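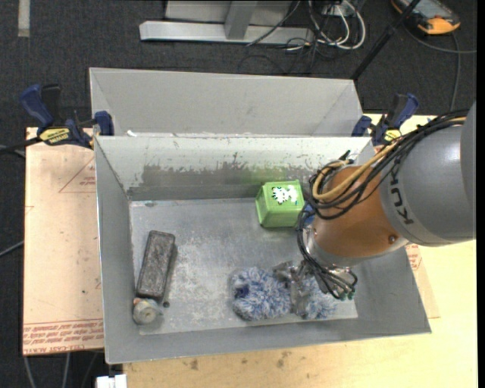
Ardalan Ranjbar wrote in to ask why the word list has 3,438 entries when the old one had 1,736, and whether I'd just dumped a dictionary in there. Fair question! No dictionary. Most of the growth is plurals and alternate spellings, which I used to fold into one line and now keep apart (see below).

# Pevumov crossword word list

So this is my list of answers for small American-style crosswords, with a clue or two for most of them. I started it when I was making puzzles for the Lastton newsletter and kept running out of decent five-letter words. It's plain text, it's free, take it.

## What's in the folder

- `words.txt` – one answer per line, all caps, no spaces
- `clues.txt` – the answer, a tab, then the clue
- `dropped.txt` – stuff I took out and don't want to add back by accident

Everything is sorted A to Z. If your program wants it by length, sort it yourself, it takes a second.

## Scores

Each word in `words.txt` has a number after a semicolon, from 2 to 10. A 10 is something I'd be happy to build a corner around. A 2 is there for emergencies (old rivers, weird abbreviations, you know the ones). The scores are just my taste, and I was kind of grumpy when I did the letter S.

## Changes, January 6, 2008

- Plurals get their own line now
- Fixed a bunch of clues where the tab had turned into spaces
- GRAY and GREY both stay in, please stop emailing me about it
- Moved most of the Roman numerals to `dropped.txt`

## Using it

I load it into Dotuna, which reads the semicolons fine. Pastor chokes on them, so strip the scores first if that's what you have.

Print whatever you make with it, paid or not. If you add words, send them over and I'll mix them in. The letter Q is still pretty thin.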